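What 246 Tries at One White Cylinder Taught Us
Speaker notes – Lesego Motaung, Tuesday, after the coffee break

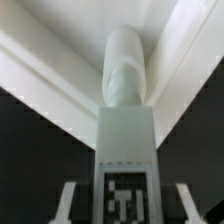
Opening. Say hello, wait for the people with pastries. Ask who has collected robot examples by hand. Ask who would do it again. Pause for the difference between those two numbers.

The pitch for our project at Vilten was one sentence: show the arm enough good examples and it will work out the rest. I wrote that sentence. I would like it back.

Slide 2, the job. One piece on top of one block, a marker on the block so the software knows where the block is. The arm has to come in from whatever angle it finds itself at, close on the piece and take it away. My nephew could do this before he could talk. He was also cheaper to feed.

Everything the learner gets, it gets from the wrist view. Stress this, because people always ask about the nice wide shot from across the room. The nice wide shot is for funders. From the wrist you mostly see your own fingers and a great deal of ceiling, and the learner has to make a living from that.

Slide 3, white on white. We picked a white piece and a white block in a white room. It looked very clean in the proposal. Then we asked a network to find an edge. Leave a gap here for the laugh. If there is no laugh, move on quickly.

Slide 4, the count. We recorded 246 runs in October. We kept 128. Go through the rejects slowly, people like this part:
– operator sneezed
– operator started before pressing record
– operator pressed record and went to lunch (this one is very long)
– grasp was fine but the label said it failed
– grasp failed but the label said it was fine

The last two are the expensive ones. A bad grasp with an honest label is useful. A bad grasp marked as good gets learned with real enthusiasm. We found 18 of those, all from the same afternoon, and I was the operator.

Slide 5, what we changed. Labels now go on at the end of each run, by the person who drove it, before they stand up. We cap sessions at 3 hours. After that everybody's runs start to look alike – same approach, same speed, same little wiggle at the end – and you end up with a very thorough record of one tired person's wrist.

We also started every run from a different pose, picked by the computer. Left alone, people will put the arm back in the same comfy spot and swear they are being random. I have the plots. Show the plots.

Slide 6, tools. Recording is Ciramach, playback and labeling is Paewai. They disagree about what time it is. Mention the clock fix, point to the handout, do NOT get drawn into the clock fix.

If running late, skip slide 7 (the Lavdale comparison) and say it is in the handout too. Check that it is in the handout.

Questions. Somebody will ask why we didn't do it all in simulation. Take a sip of water first.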